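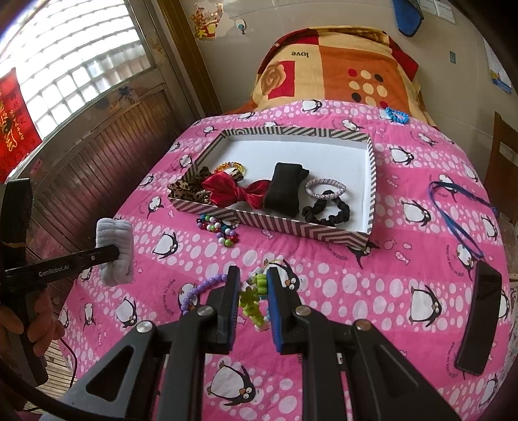
Hair accessories task, tray on the bed

Re: [stotar-club] Friday session, sorting task

> Do we still need 400 runs for the soft items? We were at over 300
> when I left, and the scrunchies take forever.

Yes, 400 is still the target.

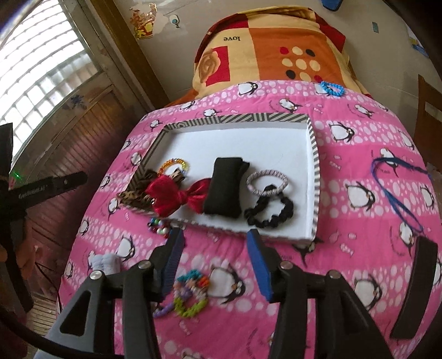

Sorting order is the main thing to fix before Friday. Half the group starts with the beads and half with the bows, so the runs don't line up. Please do the fabric pieces first. The red bow and the leopard-print one beside it in the tray count as fabric, and so does the black scrunchie. Beaded pieces come after, whatever their colour.

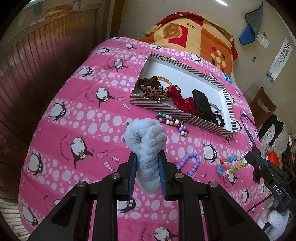
Blue scrunchie in the jaws

Keep each run under 15 seconds and close the fingers slowly on anything fluffy.

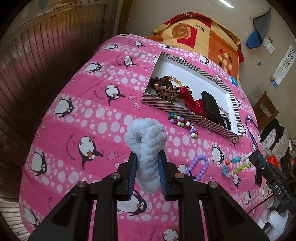 If you drop a piece, finish the run and note it in the log. Don't start over. Team Bromus still owes 7 log sheets from December, so please bring those too.

Wurinness team has the early slot.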